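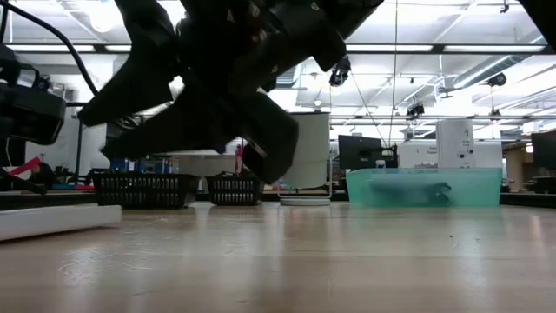 3.2 Sortierplatz und Behälter

2. Januar 2025 — Rosalinda Belmonte, Justinas Ozoliņš
Drucken | Per E-Mail senden
Start Ausgaben Autoren Archiv

Untersucht wird die Ablage von Kleinteilen auf einem hellen Holztisch. Als Behälter dienen zwei schwarze Kunststoffkörbe mit geschlitzten Wänden, ein runder Behälter mit schwarzem Rand und eine flache, durchscheinende Schale in Grünton. Sie stehen im hinteren Tischbereich, das Sortiergut liegt davor. Kabel werden gebündelt vorgelegt, teils mit farbigem Binder — lose Kabel blieben nach den Vorversuchen vom Oktober ausgeschlossen.

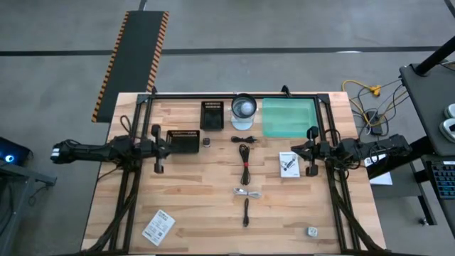
Wonach richtet sich die Zuordnung eines Teils zu einem Behälter? Maßgeblich ist die Teileklasse; Farbe und Länge bleiben unberücksichtigt.

Gedruckte Beilagen bilden eine eigene Klasse. Sie sind flach und verdecken in den Körben leicht andere Teile, weshalb Quiambao und Lumanlan eine getrennte Ablage vorschlagen. Wir folgen dem nur teilweise: Karten und Kabel dürfen denselben Korb belegen, zylindrische Kleinteile nicht.
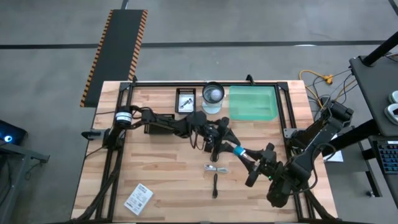

Abb. 4: Sortierplatz mit gebündelten Kabeln und bedrucktem Päckchen; im hinteren Korb eine weiße Karte oder Packung.

Die Auswertung nach Teileklassen folgt in Abschnitt 7.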